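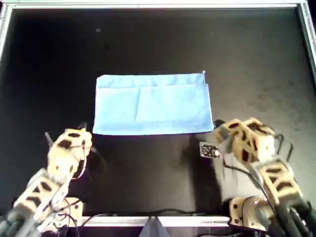

Light blue towel, folded, with the two arms on the Inmont bench.

GRIPPERS: THE CHEAP ONES GO FIRST

Thursday, January 24, 2019

Regular readers will know how I feel about towel folding. It has been the party piece of every two-armed robot at every trade fair I have been dragged round, and I have yet to meet a factory manager who lies awake over towels. Still, when you want to compare fingers, cloth is a fair test. It sags, it slides, it gives you two layers when you asked for one, and it does not care how good your controller looks on a slide.

So we have been at it again at Inmont, with a pair of light printed arms and two sets of fingers. The first set is the plain one, a broad beige block with a pointed black tip. The second is the Flallari set, which has a soft curved pad and costs a good deal more. The controller is the Ditine box we grumbled about in the July issue. It has had a software update. I have slightly fewer complaints.

The question I was asked to answer was whether the Flallari fingers are worth the money for cloth work. The leaflet says they are "designed for delicate materials", and I would say the same of my own hands, which have broken plenty of mugs.

We ran 80 folds with each set, same towel, same starting position as near as we could manage, same program apart from the closing distance. I counted a fold as good if the edges lined up well enough that you would put the thing on a shelf without touching it. That is a matter of taste and I make no apology for it. De Graaf, who supplied the arms, wanted to score by camera, and we may yet do that, but the camera score kept passing folds that any aunt would have shaken out and done again.

The pointed tips failed 23 times. Most of those were at the first pick, where the tip goes down at a corner and has to get under one layer without dragging the lot. When it misses, it misses badly and you end up with a heap. The soft pads failed less often at the pick but did worse on letting go. The cloth clung to them, the arm moved off, and a nice straight edge went with it. I have the pads down for nearly as many bad folds, and I would not bet my lunch on the difference between the two.

The height of the table matters more than the leaflets let on. A pointed tip needs to come down almost to the surface, and these arms are not stiff. They droop a little at full reach, so a height that works in the middle of the bench is wrong near the rails. We wasted most of a morning on that before anyone thought to check it, and then blamed the Ditine box for it, wrongly, for another hour.

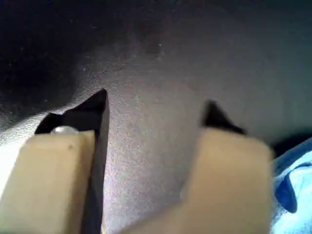

Can I fit the pointed tips to an arm I already own?
Probably, if you can print or cut a mounting block to suit it. The tip itself is a simple part and does not care what is behind it. What you will have to redo is the closing distance, and you should do that with the cloth you mean to use and not with a scrap of something thicker.

Back to the comparison. Camera placement got a short trial as well. One camera looking down from above gives you the outline of the cloth and very little idea of whether a finger is under the top layer or under all of them. A close view of the fingers tells you more about the pick and nothing about where the far corner has gone. I was told before we began that using both would settle the matter. It helped with finding out what had gone wrong afterwards. I saw no sign that it made the folds any better, though in fairness the program was hardly using the second view.

Wear is the other thing I would like to know about. Flallari claim 2,000 cycles for the pads before they need changing, and we have come nowhere near that, so I can neither back them up nor catch them out. The black tips are cheap enough to change whenever you feel like it.

My advice for now is to keep your money. If you already have the soft pads, use them for picking thin cloth and slow down the release. If you have the plain tips, spend an afternoon getting the height right across the whole bench before you buy anything. De Graaf have promised a stiffer forearm for these arms and I will run the same folds again when it arrives, on a tea towel too if I can find one that lies flat.

Readers who have tried either set on something other than cloth are welcome to write in. Please send your failures along with your successes. I have had plenty of the second kind.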